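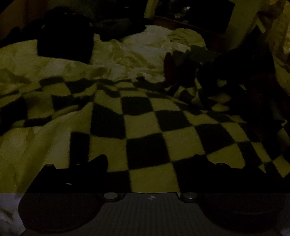
Search this journal
Search
Advanced search
Print this article | E-mail this article

3. Bed surfaces in the evening

3.1 Households and method

The households in this part of the study lived in Anholm and Drevden, two districts with similar housing but different average room sizes. There were 18 in all. Each was visited in August and again in the winter, and on both occasions the person who normally made the bed was asked to leave the bedroom as it would be on an ordinary evening. Visits were made late in the day with the lights kept low, which was how most people told us they used the room before going to sleep.

We recorded what lay on the bed, where it lay and whether it belonged to the bedding or had been put there for another reason. Bedding was taken to mean sheets, duvets, blankets, throws and pillows. Everything else was entered as placed goods. Dark piles in which clothing and bedding could not be told apart without handling them were entered as mixed, as we had agreed with the households that we would not touch their belongings.

3.2 Layers and piles

The beds fell into 4 groups: made and clear, made and loaded, unmade and clear, and unmade and loaded. The last group was the largest in both districts. In Drevden it included every bedroom without a chair. Khokhar's earlier scheme has only two groups, tidy and untidy, and would have put most of our beds together under the second.

On an unmade and loaded bed the duvet was seldom spread over the whole surface. It was pushed into folds, and a second cover such as a blanket or throw lay over part of it or next to it. The throw was usually the bolder of the two in pattern. Several people said they had bought it to be seen, while the duvet cover had been picked for washing and price. Figure 1 gives a bed of this type, with a checked pattern in dark and light squares beside a pale duvet with faint leaf or floral shapes.

A patterned cover also made disorder easier to record. Where plain fabric lay in folds in poor light, our two coders often disagreed about how far it had been moved. With checks the lines of the pattern bent with the cloth, and agreement was better. Floral covers came between the two, and small or faint prints were little better than plain.

Placed goods tended to collect on one side. In shared beds this was the side further from the door, and in beds used by one person it was the side not slept on. Clothes worn once and thought too clean for the wash were the most common item, followed by bags and books. People described moving them to the floor or a chair at bedtime and back to the bed in the morning, and few thought of this as tidying.

Figure 1. Unmade bed with checked pattern and pale printed duvet, evening, low light.
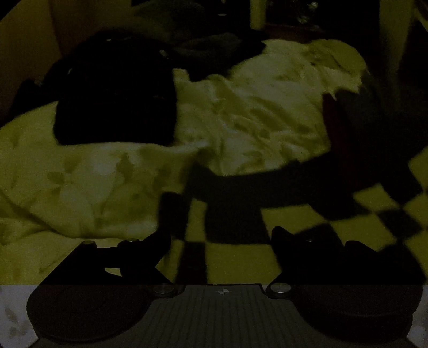

3.3 Storage and the use of the bed

We had expected beds to be fuller where there was less storage. The link was weaker than we supposed. Homes fitted with the Cirnia wardrobe, which has a rail and two deep shelves, had loaded beds nearly as often as homes with a single chest of drawers. Of the people we asked, 14 said that the wardrobe was for clean clothes only, so that anything worn had nowhere to go.

Hooks made more difference. Where there were hooks behind the door, the piles were smaller and were more often made up of bedding alone. The number of homes with hooks was small and we do not press the point. Season mattered too, with more spare blankets left out at the winter visit and more clothing on the bed in August.

Contact the editors | Copyright and permissions | Back to top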